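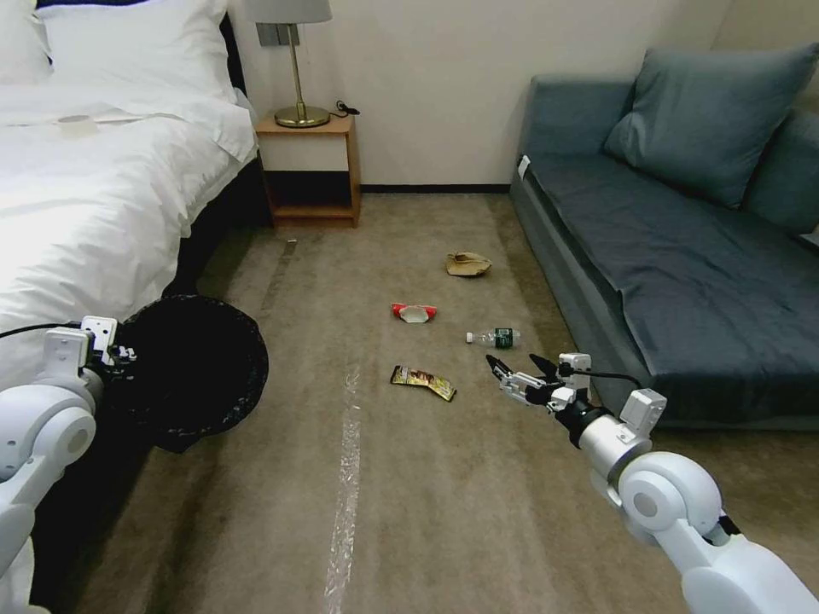

Davlow Regex Basics - a self-paced video course for people who keep copying patterns off the internet

I made this course for myself, really, or at least for the me of a few years back who'd paste a great long string of slashes and brackets into a script, watch it half work and then leave it alone for ever. If you can write a bit of code in any language (Python, JavaScript, PHP, whatever you've got) you've enough to start with. You don't need to be quick and you don't need any maths.

What you get

There are 52 short lessons, and most of them are shorter than the time it takes me to make a cup of tea. I talk, I type, you type the same thing, and then there's a little task to try before the next one. We begin with plain matching, move on to character classes and groups, and spend a good long while on greedy and lazy quantifiers, as that's where most people come unstuck (I certainly did!).

The practice files come as one download. The big one is a log with 2,000 lines in it, full of messy dates, stray tabs and email addresses typed by people in a hurry. You'll be pulling bits out of it from lesson nine right to the end, so keep it somewhere handy.

There's also the Unda tester, my own small pattern checker, which runs in the browser and colours each group as you type. It works offline once it's loaded - I use it on trains a lot. You can save your patterns in it and export them as a text file.

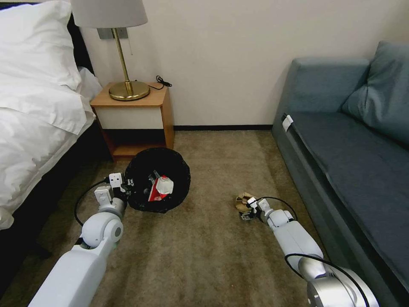

Prundon wrote in to say the lookahead lessons went by too fast, and that a second worked task on matching passwords would have saved an evening of muddle. Fair point. I've recorded two extra lessons on exactly that, and they're already in the count above. If you bought the course before they went up, they'll be in your account under Part Four, and you don't pay again.

What it won't do

I don't cover parsing HTML with regex. Please don't parse HTML with regex. I also leave out the odder corners of Perl, and recursion gets one lesson and a reading link. Flavours differ a bit between languages, so each part has a page of notes showing what changes, and the JavaScript one is the longest by some way.

Price and licences

A single licence is £89 and it's yours to keep, updates included. The team licence covers up to 100 people at one company and is priced on request - drop me a line with your numbers and I'll send a quote, usually by the next morning. Students get a third off with a college email address.

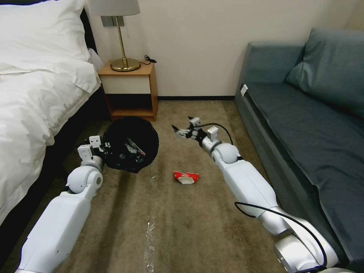 Payment goes through Balaskas, so that's the name you'll see on your card statement. Invoices come by email straight away, and if you need a purchase order number on yours, put it in the notes box at checkout. I can't add it afterwards without cancelling the whole order, and that's a faff for both of us.

Refunds are simple enough: ask within a month and you'll get your money back, even if you've watched the lot. Subtitles are in English only for now, with French due in August. The videos play in any current browser, and you can download them too if your connection's a bit ropey.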